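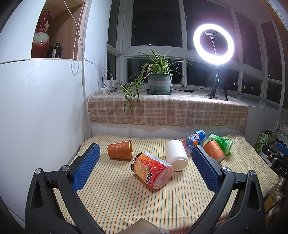

The housekeeping supervisor at Gestum, a furnished-room operator with 310 beds in the Drosutitz district, has a fixed order for clearing a room after guests have had people over. Drink containers come first, before the bedding is touched and before any surface is wiped. She asked that her name not be used and agreed to go through the procedure on a Friday afternoon in May, between shifts.

"A bed is a bad place for a cup," she said. "The mattress gives, the cup tips, and whatever is left in it goes into the sheet. So you clear the bed before the floor and before the ledge."

Her staff treat every container as partly full. Cups lying on their sides are picked up mouth first, by the rim, and turned upright over a tray. Cans are lifted level and turned only when they are over the sink. "You don't pull the sheet up by the corners and roll everything to the middle. I have seen that done. Then you have one large stain in place of several small ones."

Sorting happens at the tray. Soda cans and metal juice canisters go in one bag after draining. Plastic cups go in a second. Paper cups go in general waste at her sites, on the instructions of the local hauler, Stankevičius, which does not accept them with cardboard. Printed decoration on the cup makes no difference to this.

The bedding comes off next. Gestum buys a striped sheet from Plastley, stock number 3530, in pale colors. The supervisor would prefer plain white. "Stripes hide a coffee mark until it has been through the dryer, and after that it stays." Sheets are checked flat, under the window, and any mark is rinsed in cold water within 4 hours.

Window ledges are done last. Where a ledge has a cloth on it, the cloth is shaken outdoors and put back with the fringe hanging to the front. Potted plants stay on their saucers and are moved with them. Staff do not water them, and they are told to look in the saucer for leftover drinks, which guests pour there more often than she would like.

Her time allowance for the bed and ledge together is 3 minutes, excluding laundry. Asked whether new staff manage it, she said most do by the second week. "The slow ones are carrying cups to the kitchen one at a time. Take the tray in with you."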